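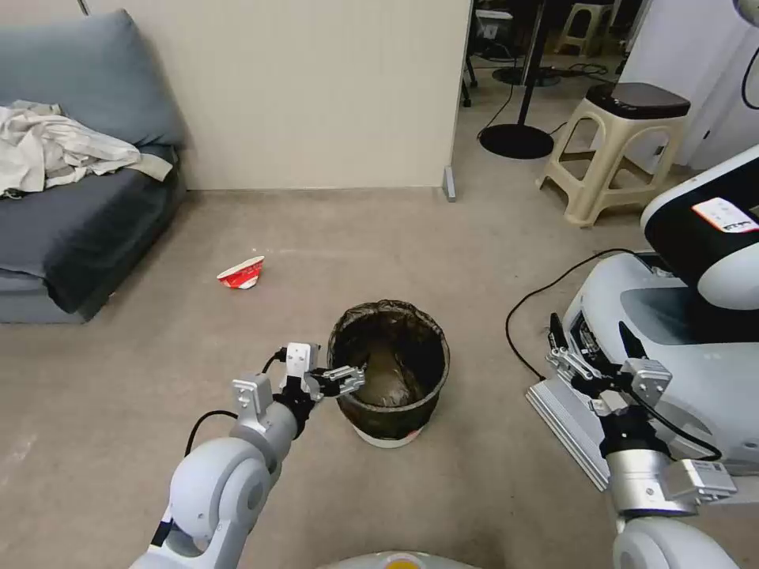 *Paper cup on the carpet next to the bin.*

**Thread: Dravedbridge supporters' evening - worth the ticket?**

**northend_pete**
Has anyone booked for the Aniela Baran evening in August? The club has put it at 30 dollars for members and 50 for everyone else, which includes a plate of food and a seat for the talk. I saw her play twice for Zadine and would like to hear her, but 50 is a lot when I let my membership lapse in the spring. Doors are at 6:30 and she is on at 7:15.

**Marla_K**
Booked two at the member price. She did a talk like this in Sanolow last year and my sister went. It was over an hour of stories and then she stayed and signed everything people brought. My sister had a program from the cup semifinal and got the whole back page filled in.

**gravelpitch**
I'll be the one to say it. Fifty dollars to hear a retired goalkeeper talk is too much. The club used to run these for free in the old lounge and you bought your own beer. Same with the end-of-season dinner, which has gone up twice.

**northend_pete**
They paid the guests nothing back then, and it was mostly our own former players. I don't remember anybody traveling in for one.

**gravelpitch**
Some of our own former players were better talkers than the big names. Pawlak did 40 minutes without notes on the relegation year and people still bring it up.

**Marla_K**
Pawlak was great, agreed. But he lives five minutes away and they can have him any time. Baran made 516 appearances and doesn't do many of these.

**tworow_dave**
Is the 516 league only or all competitions? The poster doesn't say. I had her at fewer than that in the league.

**Marla_K**
All competitions, I think. I copied it off the poster.

**tworow_dave**
That makes more sense. She lost most of a season to the shoulder and then sat behind the younger keeper for the first part of the next one.

**eastgate77**
Does the talk include questions from the floor? I'd like to ask about the penalty shootout at Zadine, when she swapped ends with the other keeper and the referee made them go back. I've read three versions of that and they don't match.

**Marla_K**
In Sanolow they took questions on slips of paper before the food and the host picked. My sister said the host skipped anything about the contract dispute, so if you want that one answered you may be out of luck. The shootout should be fine.

**gravelpitch**
So it's 50 dollars and the questions are screened.

**eastgate77**
If they read them all out we'd be there until midnight. You remember the last open mic.

**gravelpitch**
I do, and I thought it was a good night.

**northend_pete**
Can I rejoin now and still get the member price, or is there a cutoff?

**tworow_dave**
I rejoined last month and it went through the same day. Take your number to the ticket window, the website doesn't pick it up. They're open before home games and I think on training nights too, but ring first.

**northend_pete**
Thanks. With the membership fee it comes out higher than a single ticket, but I'd be getting early games on it as well, so I'll probably do that.

**Marla_K**
If you do, ask for the left side of the room. The speakers on the right were cutting out at the quiz.

**gravelpitch**
Still not going at that price. If someone writes up what she says about the shootout I'll read it.

**eastgate77**
I'll take notes. Booked one just now, row D.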